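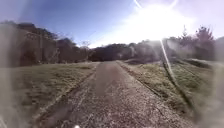
The path, with grass verge to the left.

Hi Fadwa, quick one on the Braltov book, as promised for March. I've finished two more chapters, the one on rent control and the one on who gets to call themselves free (my favourite so far!), and Grigore has read both. He thinks I'm too kind to the liberals, so there's a bit of rewriting to do. The draft stands at 300 pages. Of the £500 grant, £200 went on Youssra's indexing and the rest is untouched. Next up is the chapter on voting, and I'll need the Rimar pamphlets back from Satish before I start it.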